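Section 6: Fitting and looking after the padlock on your Roseo garden store

Read this section before you close the doors for the first time. The Roseo is sold without a lock. Some shops add a Cuvau padlock to the order as a "security pack". It is an ordinary small padlock, and the word security is the shop's, so buy whichever make you like.

What a padlock will do

It will keep the doors shut in wind and keep children out of the weedkiller. It may put off somebody trying handles along the lane. We have read the claims printed on padlock packaging and would not rest a bicycle on them. The hasp on the Roseo is held by four screws into softwood, and a heavier lock makes no difference to the screws.

Before you start

You will need the padlock, both keys, a dry cloth, a stiff brush and a tube of graphite powder. Do not use cooking oil. Do not use the sachet of grease that comes with the hinges.

6.1 Fitting

1. Close the left door, then the right. The right door must overlap.
2. Fold the hasp over the staple. If you have to push hard, stop and level the base again (Section 2).
3. Open the padlock with the key in your hand, before it goes anywhere near the door. Try the second key as well. Spare keys are not always cut properly.
4. Pass the shackle through the staple from the left and press it home until it clicks.
5. Tug the body downwards, once. A click alone proves very little.

CAUTION: Keep the second key indoors. A key under the nearest flowerpot is the same as no lock.

6.2 Checking an older padlock

You can reuse a padlock from a previous shed. Tarnish on the body is mostly a matter of looks. Brass goes dull and patchy outdoors and will carry on doing so whatever the polish tin promises. Look at the shackle and the keyway instead.

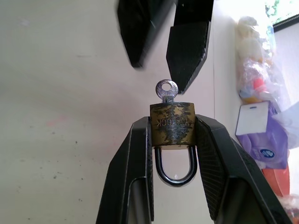
Fig. 13. Small brass padlock with worn face, key in the keyway.

1. Brush grit out of the keyway and from the holes where the shackle enters the body.
2. Turn the key slowly. It should move without being jiggled.
3. Lock and unlock the padlock 30 times. This is dull, but a worn lock will usually catch before you finish.
4. If it catches, puff a little graphite into the keyway and repeat step 3. If it catches again, throw it away.

NOTE: Spray lubricants are often recommended for this job, including by the makers of spray lubricants. They loosen a stiff lock for a while and then collect dust.

6.3 Through the year

Repeat 6.2 in May and again before the first frosts. If the lock freezes, warm the key in your hand and try again. Never pour hot water over it.

Rubber weather covers, such as the Nirer, can be fitted. Getsemaní Serrano, who tested the Roseo for us through two wet winters, found water trapped under hers and took it off. We leave the choice to you.

6.4 Lost keys

We do not hold key numbers and cannot supply replacements. Cut the shackle with bolt cutters, wearing eye protection, and fit a new lock as in 6.1. Do not lever the hasp, as damage to the door is not covered by the guarantee.

Continue to Section 7, Shelves and hooks.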